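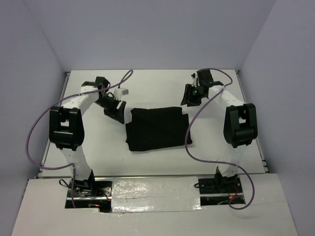
From: Areti Sfakianakis
To: Wikton Household Swap list
Subject: Re: [wikton-swap] Folding black T-shirts (and other dark things)

Hello all, and hello Saturnino, whose message I've been meaning to answer since breakfast and it's now gone 3 pm.

Saturnino Cabello wrote:

> I give up with black tops. Anything with a stripe or a pocket I can
> fold quite happily, but the plain black ones defeat me. I can't see
> where the sleeves end and the body starts, the front looks the same
> as the back, and by the time I've got it into a rectangle there's a
> bit of sleeve poking out of one side and a bit of hem out of the
> other. I've got a drawer full of these for work and they come out
> looking like I've slept in them.
>
> Also, does anyone still do the flip-it-over method, or is it all
> rolling now? My sister rolls everything. I can't be doing with it.
>
> Saturnino
> (Codgate end, still got the spare ironing board if anyone wants it)

Right, I have opinions on this! I did two years in the linen room at a hotel in Jisberg before I moved here, and the waiting staff all wore black, so I have folded more plain black cotton than any person should. You do get the hang of it.

First thing, work on something pale. I used to fold on the bed, which has a navy cover, and I might as well have been doing it with my eyes shut. Now I use the kitchen table with an old white sheet over it, and the outline of the shirt jumps out at you. You'll see straight away if a corner is sticking out. On a dark surface you don't find out until it's in the drawer.

Second, find the label with your fingers before you do anything else. Label down and facing the table means the front is facing you, and if it's one of those printed-in ones with no tag, feel for the neckline. The front dips lower than the back on nearly everything except some of the cheap multipack ones, where I swear they just cut two of the same.

Then lay it face down and smooth it from the middle outwards with flat hands. I know everyone says this but most people do two quick swipes and call it done. Do the sleeves as well, right down to the cuff, and pull the side seams gently so they lie along the edges. Black jersey hides its creases beautifully while it's lying there and then shows every one of them once you've got it on, very annoying.

For the fold itself I bring one side in to the middle, sleeve and all, then turn the sleeve back on itself so it lies down the length of the shirt. Same on the other side. This is where your poking-out bits come from, Saturnino, I'd bet money on it! If the sleeve goes straight across and you don't turn it back, it overshoots the far edge and you end up with a little step on that side. The other culprit is the hem. Most hems aren't straight, they curve or they've twisted in the wash, so if you match hem to collar you get a wavy edge. I stop short of the collar by two fingers' width and then fold once more, and the wobble ends up tucked inside.

If it's gone wrong, open it out again. I used to try poking the corners in afterwards and it never held, you just get a lump.

As for the flip-it-over method, yes, I still do it, mostly for show. It's the one where you pinch at the shoulder and halfway down and cross your arms over. It's very quick on a stiff new shirt and hopeless on a soft old one. Mr Yusof downstairs can do it without looking, but his are all starched. Rolling is fine for a suitcase. In a drawer I find they unroll the minute you take one out, and then you've got black sausages everywhere, so I'm with you and not your sister.

One more thing on the drawer. I stand mine up on their edges like files, 6 to a row, with the fold facing up. With black tops you can't tell one from another like that, of course, so I sewed a tiny stitch of coloured thread inside the hem of each: red for long sleeves, yellow for the ones that have gone a bit thin and are only for gardening. It took me an evening in April with the radio on and I've been smug about it ever since.

Does anyone have a trick for getting fluff off before folding? I've got one of those sticky rollers but I go through the sheets at a terrible rate, and I'm sure the white sheet on the table isn't helping.

And yes please to the ironing board, if it's still going. I can come over to Codgate any evening after six, just say which bell.

Areti

--
Wikton Household Swap, 1,537 messages in the archive
To leave the list, reply with "leave" in the subject line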